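Washing and drying printed cotton bedding without fading

Printed cotton loses colour in three ways: unfixed dye or pigment leaves in the wash water, the surface fibres wear and turn pale, and sunlight bleaches what remains. The method below deals with each in turn. It applies to sheets, quilt covers and light blankets. It does not apply to wool, silk or anything with a feather filling.

What you need
A front-loading machine, a liquid detergent for coloured fabrics with no bleach or optical brightener, a white cloth and a drying line in shade.

Testing for loose dye
Wet a corner of the white cloth and press it on the darkest part of the print for a minute. If colour transfers, wash the item separately until the test comes back clean. Reds and navy blues are the usual offenders. Test each fabric on the bed, including plain ones.

Loading
Shake the item out and turn covers inside out. Close zips and buttons. Fill the drum to two thirds at most. A tightly filled drum rubs fabric against fabric, and the rubbing shows first along the creases as pale lines.
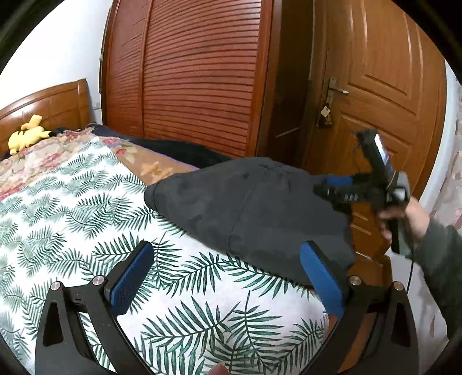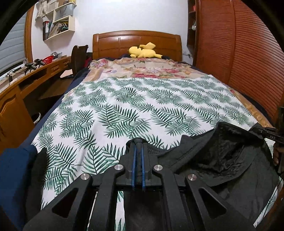
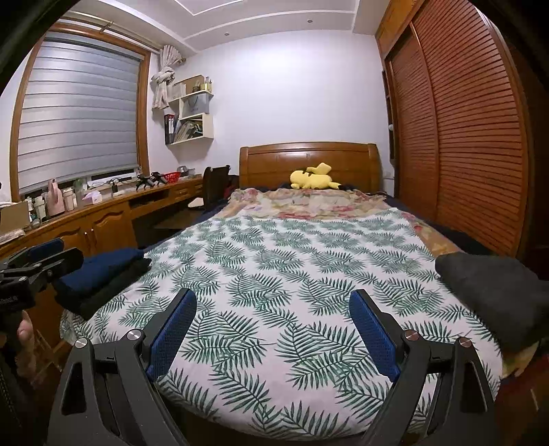
White bedding with a green leaf print.

Washing
Select 30 degrees and a cycle of 49 minutes or the nearest your machine offers. Dose for your water hardness. The Callby supply is hard, and I use the upper mark on the cap of Irkanix Colour. In soft water the lower mark is enough, and more will leave residue that dulls the print. Leave out fabric softener.

Keep the spin at 800 for lightweight prints. My machine is a Drurkon 2410 and its default for cottons is higher, so the setting has to be changed by hand every time. Add one extra rinse.

Drying
Take the load out as soon as the cycle ends. Hang it in shade with the printed side inwards, folded over the line by a third of its length. If you must tumble dry, use low heat and stop while the hems are still slightly damp.

Ironing
Iron on the reverse at a medium setting. Pigment prints can soften and mark the plate if ironed on the face.

Storage
Fold only when fully dry. Refold along different lines every 4 months. Clear plastic boxes should be kept out of daylight; I use the lidded Condori ones, in a cupboard.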